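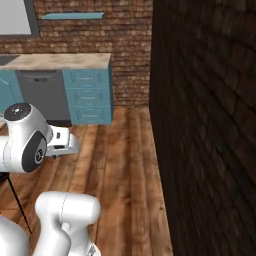

Figure 1. Simulated kitchen with white robot arm and wooden plank floor.

Journal > Culture and Memory > Articles > Section 5

5. Borrowed words, shared tables

The community cookbooks of Tukbridge are a joy to read, and they are far stranger than their plain covers suggest. We read all 96 titles held in the Skinner Collection, from stapled church booklets to the glossy volumes that came after 2000, and looked closely at the short notes cooks wrote above their recipes. These notes have had little attention from scholars of memory, who tend to go straight to novels and memoirs. We think they deserve a good deal more.

Take the word "proper". In the earliest booklets it almost always describes a method: a proper crust is one that has been rested and rolled twice. Later on it begins to describe people and places as well. A stew becomes proper when it tastes as it did in Fivberg, the port from which many Tukbridge families came, even where the cook writes quite openly that she has never been there. What a wonderful admission this is! She remembers a place through somebody else's talk, and the recipe lets her add to that talk in her own voice.

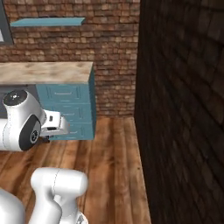

Figure 2. Blue drawer cabinet with a pale countertop against a brick wall, simulated view.

It would be easy to treat such notes as mistaken, and earlier work on migrant cooking has sometimes done so, checking each dish against a supposed original. Our material makes that approach hard to keep up. The Fivberg fish pie appears in five versions which share hardly anything beyond the name and the nutmeg. One uses tinned tomatoes and another has no fish in it at all. Every one of them is introduced with great confidence as the pie that grandmother made, and we see no reason to doubt any of the grandmothers.

The editors' hands are visible too. When the Sernine Press reissued two of the booklets for a wider readership, it kept the recipes and cut most of the notes, putting a single page on "our heritage" at the front. The loss is considerable. Gone are the quarrels over lard, the thanks to neighbours, and a marvellous half-page on whether a dumpling may be fried the next morning. The new page speaks for a whole community in one calm voice, where the old booklets had let everybody talk at once.

We return to those quarrels in the next section, where the marginal notes left by readers are set beside the printed ones.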